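Clarier Orders Second Season of "Drenach"

The streaming service Clarier has renewed its fantasy drama "Drenach" for a second season, members of the Condham Screen Association were informed this month. The order is for eight hour-long episodes, and principal photography is scheduled to begin in February at the Condham studio complex, where the first season was made.

Production will again be handled by Gazi Pictures. The company has confirmed that the writing team from the first season will return in full and that scripts for the first 5 episodes have been delivered. The remaining three are expected before the end of the year. Casting for new roles is under way, and notices will be posted on the members' page as they are received.

The second season will follow the river clans after the fall of the winter court, which closed the first run. Gazi Pictures has stated that the story will depart from the novels at several points, and that a character who dies early in the second book will remain in the series through at least the midpoint of the season. Further details of the plot have not been released.

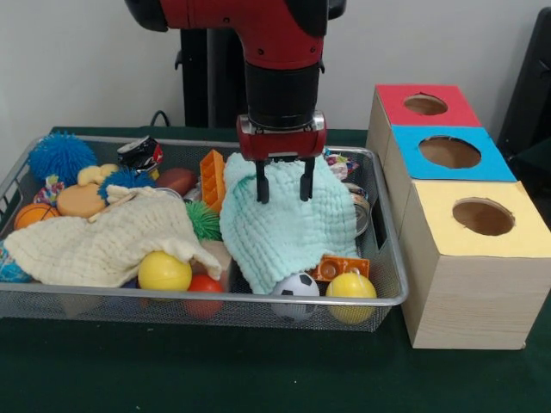
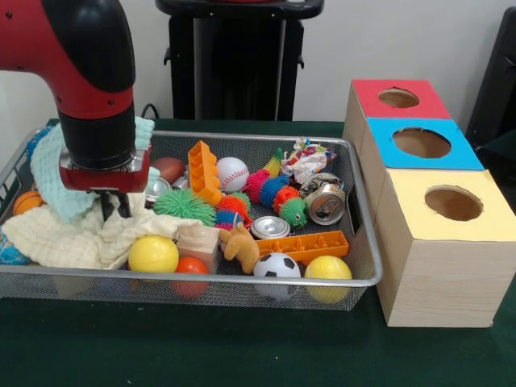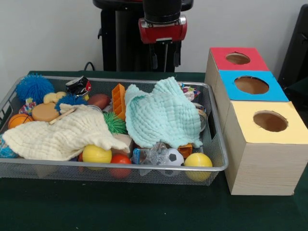
Several members wrote in after the renewal was first mentioned in these pages, most of them in favor. One reader asked that the new season take more time with the mountain chapters, which she felt had been rushed in the first, and added that she would gladly give up a battle or two to see the crossing done properly. The same letter questioned the decision to release episodes all at once. Clarier has since advised that the new season will be released weekly, beginning with a double episode.

Background performers will be needed in larger numbers than before. The production expects to engage 600 extras over the course of the shoot, with the largest group required for the market sequences in the opening episode. Applicants must be 21 or older for the night shoots. Those who worked on the first season do not need to register again but are asked to confirm that their contact details and measurements are current.

The Condham complex will be closed to visitors while filming is in progress. Association screenings normally held in Theater Two will move to the smaller hall, and ticket holders will be given equivalent seats where the seating plan allows. The costume archive will remain open by appointment.

An advance screening of the season opener is planned for members and their guests. The venue holds 3000, and each member may request two places. Requests will be accepted once the screening date has been set by Clarier, and the booking form will be included with a later issue of this newsletter.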